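Husance Pal Crack and Movement Monitor

For masonry, plaster and timber in listed and unlisted historic buildings

Product code: HP-38
Supplied by Grondthorpe Conservation Equipment

Overview

The Pal is a two-part gauge for recording movement across cracks in walls, vaults, arches and floor structures. It is intended for churches, chapels, meeting houses and similar buildings where a structural engineer has asked for a monitoring period before underpinning, tying or grouting is specified. It reads in two axes in the plane of the wall. An out-of-plane foot is available separately.

Each gauge consists of a fixed scale plate and a sliding cursor plate, both in clear acrylic. The plates overlap but are not joined. One is attached on each side of the crack, and the cursor cross is read against the scale in millimeters. Readings can be taken by eye to 0.5 mm. With the caliper pins fitted, the distance between pin centers can be measured with an ordinary digital caliper.

Fixing to historic surfaces

The plates can be attached with stainless screws and plugs or with adhesive. On limewash, distemper and any painted scheme of unknown date, neither should be used until the surface has been looked at by a conservator. Where screws are permitted, place them in the mortar joints. Gauges on rubble walling usually need the extended plates, as the faces either side of the crack are seldom level with each other.

Adhesive reaches working strength after 24 hours at normal indoor temperatures. Do not take the zero reading before then. In unheated buildings allow a second day. 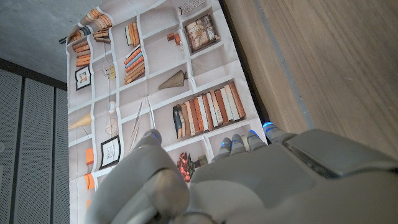
Reading intervals depend on the cause suspected. For settlement on shrinkable clay, a monthly reading over at least one full year is normal, so that seasonal opening and closing can be separated from progressive movement. A set started in September will catch the ground near its driest and gives a useful baseline. Shorter intervals are justified during adjacent excavation or when roof loads are being changed – reslating, for instance, or the removal of a parapet.

Record air temperature with every reading. Long walls with lime mortar move measurably between winter and summer, and a reading without a temperature is difficult to interpret later.

Specification

Scale range, horizontal: plus or minus 19 mm
Scale range, vertical: plus or minus 10 mm
Scale division: 1 mm
Plate width: 38 mm
Plate thickness: 2 mm
Overall length, standard plates: 155 mm
Overall length, extended plates: 240 mm
Material: clear cast acrylic, UV stabilized
Fixings: A4 stainless steel

In the box

One scale plate, one cursor plate, four screws with plugs, two zeroing pegs, one record card. The pegs hold the plates in alignment during fixing and must be removed before the first reading. Adhesive is not included.

Options

HP-38X – extended plates
HP-38F – out-of-plane foot
HP-38C – internal corner version, 90 degree plates
HP-38P – caliper pins, set of three

Limitations

The Pal measures relative movement at one crack. It does not measure tilt or overall settlement, and should be used with leveling points if either is in question. It is not suitable for submerged or buried locations.

Technical contact

Questions on placement and reading schedules go to Eyerusalem Admasu at the Flemotport office. Please send a sketch elevation with the crack widths marked and the wall construction, if known. Orders for ten or more gauges are shipped with a blank monitoring log and numbered labels.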